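Matte Work Surfaces: Cleaning, Marks and Small Repairs
Workshop and kitchen notes, page 16. Revised May.
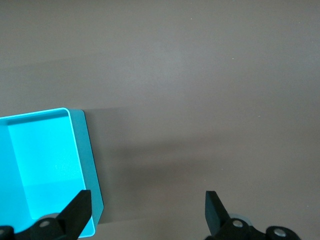 Matte grey tabletop with a shallow cyan tray.

Matte tops hide glare and show grease. A gloss surface can be wiped in any direction with almost anything and will look the same afterward. A matte surface has a fine texture that holds oil from hands, and rubbing it hard in one spot polishes that spot. The polish cannot be removed on most finishes. The notes below apply to painted, laminated and powder-coated tops. Oiled wood and raw stone are covered on page 57.

Daily cleaning

Use a microfiber cloth, warm water and a small amount of dish soap. One teaspoon per quart is enough. Wring the cloth until it no longer drips. Wipe in long straight passes from the back edge to the front, then go over the same area with a second cloth and plain water. Dry at once with a third cloth. Soap left to dry on its own leaves a gray film that is often mistaken for wear.

Do not use furniture polish, glass cleaner with added wax, or any spray that promises shine. Melamine foam pads are abrasive. They take out pencil and scuffs, and they also leave a shiny patch if used for more than a few strokes.

Grease and fingerprints

For kitchen grease, mix equal parts isopropyl alcohol (70 percent) and water in a spray bottle. Spray the cloth, not the top. Test on the underside or behind a hinge first, particularly on painted surfaces. Waterborne paint under a month old will soften with alcohol. Keep the mix away from burners and pilot lights.

Machine oil in the workshop needs a different order. Blot with paper towel. Cover the spot with baking soda or cornstarch, leave it an hour, and brush it off. Then wash as above. Wiping fresh oil spreads it into the texture and makes the job three times as large.

Marks by type

Pencil: white vinyl eraser, light pressure, brush off the crumbs.

Ballpoint: alcohol on a cotton swab, worked from the outside of the mark inward. Change the swab as soon as it colors.

Permanent marker: same as ballpoint. Expect a faint shadow on white tops.

Wood glue: wet glue comes up with water. For dried glue, lay a damp cloth over it for 20 minutes and lift it with a plastic scraper held nearly flat.

Cyanoacrylate: leave it alone on painted tops. Acetone will dissolve the glue and the paint together. On high-pressure laminate a little acetone on a swab is usually safe, though the seams should be kept dry.

Coffee and tea: baking soda paste, five minutes, rinse. Do not scrub.

Rust rings from cans: lemon juice on a folded paper towel, ten minutes, rinse twice. Not for use on stone.

Checking for polished spots

Turn off the overhead light and hold a flashlight almost level with the surface. Polished areas show as bright patches. Do this before using any stronger cleaner, so that existing damage is known. A diffuse dark area under room light is usually just shadow; check it with the flashlight before scrubbing at it.

Trays and bins

Small parts scratch a top more than tools do. Screws dragged across powder coat leave gray metal lines, which come off with the vinyl eraser if they have not cut through. A shallow plastic tray prevents most of this. Points to look for:

Rounded inside corners, so washers can be swept out with a finger.
A smooth base. Grit collects under molded feet and gets dragged along.
A color that contrasts with the contents. Brass and zinc hardware both show up well against blue.

Wash trays in warm water, not in the dishwasher. Thin polypropylene warps on the lower rack and then rocks on the bench. Wipe the underside each time the top is wiped — this is where the grit is.

Touching up chips

Clean the chip with alcohol and let it dry. Sand the edge only, 400 grit, with a folded strip no wider than a pencil. Apply matching matte paint with a toothpick in two thin coats, four hours apart. Stir matte paint well and do not shake it; the flatting agent sinks to the bottom, and paint drawn from the top of an unstirred can dries glossy.

Reader note

Mudassar Yousafzai writes that a felt desk pad under the vise end of his bench has ended the scratching there, but that the pad left a darker rectangle after one summer. The top around it had faded. Move pads every few weeks if the bench is near a window — the same applies to cutting boards and appliance mats.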